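Roltix mesh pencil cup, pink

I've been selling desk stuff for long enough to have opinions about pencil cups, and this is the one I keep reordering. It's a plain round cup with little holes all over the sides, it comes in a soft pink, and it holds pens. I know, thrilling! But I went through a lot of bad cups before I landed on it (the heavy ceramic ones that chip, the wire ones that let a thin pen poke straight out through the side) and I've had my own on my desk since last September.

The thing I like most is how little room it takes. Our big brown table gets used for everything, so whatever lives on it has to stay out of the way, and the cup just sits there with a marker or two in it while the rest of the table stays free for work.
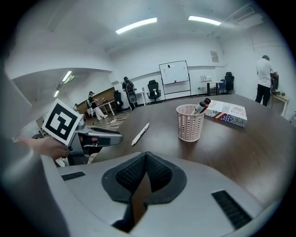 The pink cup on our big table, with two markers in it and a white pen alongside.

Let me talk about markers for a second, because that's what most of you write to me about. Fat markers are hard on a pencil cup. They're top heavy, they lean, and a light cup wants to go over with them. I keep a few in mine and they do lean against the rim, but the cup stays put as long as I don't load them all on one side. If you want to store a whole set of fat ones standing up, get two cups, or look at the Praker tray further down the shop, where they lie flat.

Pens and pencils are no trouble at all. Scissors are fine if they're the small kind. My colleague Tyyne Eskola keeps paintbrushes in hers and says the holes are good for that – the air gets in.

Cleaning is easy but you do have to do it now and then, as dust settles in the mesh. I run mine under the kitchen tap with a drop of dish soap, go over it with an old toothbrush, and stand it upside down on a towel. Please don't put it in the dishwasher. I did, on a Wednesday when I was in a hurry, and that one has an oval rim now.

About the color: it's a pale pink, much closer to the inside of a seashell than to bubble gum. On a dark tabletop it shows up nicely and on a white desk it almost fades away, so think about where you're going to put it. We also carry it in gray, but that one sells slowly and I may not get it back once it's gone.
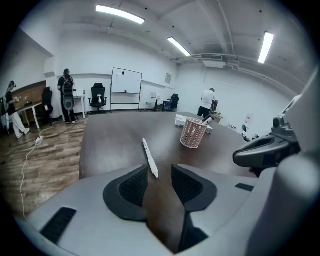
Oksanen, September

We've restocked! There are 180 of the pink on the shelf as I write this, and they ship flat-packed in sleeves of 3 if you're ordering for a classroom or an office. By "flat-packed" I mean the sleeves lie flat in the carton; the cups come in one piece and there's nothing to put together.

A single cup ships the next working day if you order before noon. For 18 or more, send me a note first and I'll work out the postage by hand, because the checkout gets it wrong and charges you far too much. Heikki Sjöberg is supposed to be fixing that.

A few of you have asked if the Henico pen divider fits inside. It does, but snugly, and you'll need to push it down to the bottom or it sits crooked. I leave mine out. With the divider in there's no room for a fat marker at all, and then I'm back to having them roll around the table.

Returns are the same as for everything else here: you have 27 days, the cup should be clean, and you can use the box it came in. If it shows up cracked, send me a picture and I'll mail another one right away, no need to send the first one back.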